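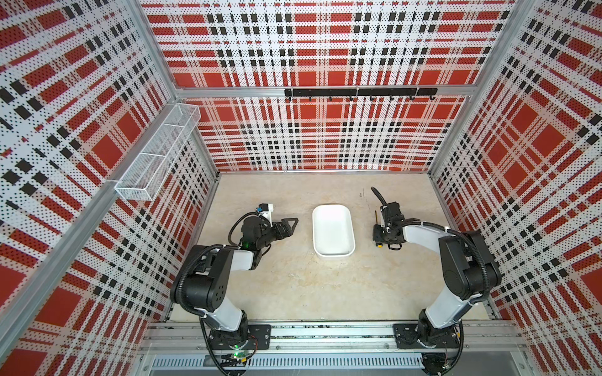 Two-arm cell with patterned wall panels, tray in the middle. Review, April 2018.

The Flaradari panel kit is sold by Flutden for people who must show that their small robot cell follows house rules on guarding and order. We have used it for 6 months, since October, with a pair of arms on one shared rail.

The good part first. The perforated panels go on the aluminium posts without drilling, and hooks or baskets can be moved in a minute. Our rule is that everything has a fixed place and that the floor carries only the tray when a task begins. With a rack on the back wall and a wire basket at the side this rule is easy to keep, and easy to check.

I am less happy with the plaid print. It is cheerful, but red is the colour we keep for stop buttons and warnings, and a wall full of it makes them weaker to the eye. Plain grey costs 41 pounds more, which I find strange. I would still pay it.

Please note that the kit is open at the top. It must not be counted as a full guard in your risk assessment – the leaflet says so, but in very small letters on the last page. We limit both arms to 50 per cent speed when a person stands near, and we keep one rule from the old Tully handbook: both grippers open and empty before any hand goes in.

Cables are left to the buyer. There is no channel cover for the base rail, so loose wires and small hardware collect there. We have now put "clear the rail" on the weekly list. Proltness makes a cover that fits, sold separately.

Price was 400 pounds for three walls. Four stars from me, five if they change the colour.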